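## 4. The Open Day at Kestau

We ran the open day on July 13, 2022, in the small lab at Kestau, and I'll be upfront that we didn't plan it as a study. It was meant to be a nice afternoon for the neighbors and for people from Solum who had been asking to see the arms up close. But visitors say so many interesting things when they're standing next to a working cell that I started scribbling notes, and those notes ended up feeding most of this section.

### 4.1 What we put on the table

The demonstration was glass handling. We picked it over block stacking for a simple reason: everybody has washed a wine glass and worried about it. Blocks get polite nods. Glass gets people leaning in! We'd already tried it in private with 61 practice runs, all teleoperated by people on our own team, so we had a fair idea of which grasps would make us nervous in front of a crowd.

The chrome stemware rack was the troublemaker. Its hooks are open rings, so a stem has to come in through the gap, and the polished metal throws highlights all over the place (the glass, meanwhile, barely shows up at all). Figure 1 gives the wrist view, and I'd ask you to try finding the edge of the clear foot beside the big ring before reading on. Our visitors had a go at the same thing on a monitor, and plenty of them gave up and looked at the real rack instead.

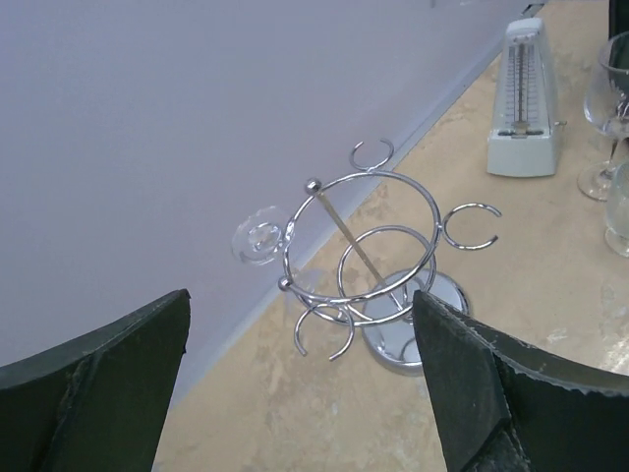 **Figure 1.** (a) Wrist view of the chrome stemware rack between the open gripper fingers.

I had expected the questions to be about speed or safety. Nope. They were mostly about seeing. One visitor wanted to know if the robot "knew" the glass was there or was just going where it had been told, and I gave a long, wobbly answer that I've since tried to turn into something useful in Section 5. The short version is that in teleoperation the human does the knowing, and the policy we train later has to get by on the camera views and the joint positions. Reflections that a person shrugs off can look like perfectly good hooks to a network.

### 4.2 How the sessions ran

We kept the groups small and gave each one the same talk, with an operator driving 2 arms from the leader station next door. I did the talking, which meant I was also the one filling the silence whenever an approach had to be backed out and tried again. I got quite good at it. My advice to anybody planning something similar is to let those pauses happen. People watched the retries much more closely than the clean runs, and the best conversations of the day started there.

Other objects stayed out with the rack because we wanted the workspace to feel like a cluttered table at home. In the overhead view (Figure 1b) the poker chip case takes up a good piece of the right side, and an arm working at the rack has to pass over part of it. We liked that. A bare table makes motion planning look easier than it is, and visitors picked up on the reach problem without any help from me. 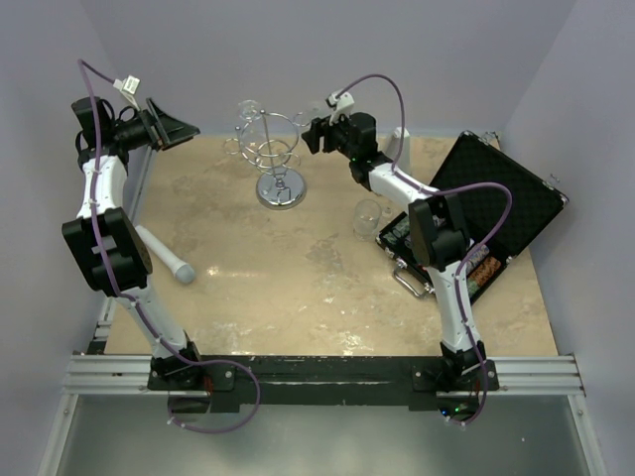
A written comment from Royer, sent in after the open day, took issue with our choice of task. Glass was good theater, Royer wrote, but a demonstration built on a worry that everyone shares tells you how the audience feels about glass, and we should be careful about reading those reactions as opinions about robots. Royer would have liked a dull task run alongside it, folding a towel for instance, with the same talk and the same operator.

I think that's fair, and I wish we'd done it. We have no dull-task group to compare against, so please treat the notes in this section as notes. For the November session we've put towel folding first and glass second, and the groups will swap order halfway through the day. We're also moving the monitor to the far side of the cell, where people can see the wrist view and the rack without turning around.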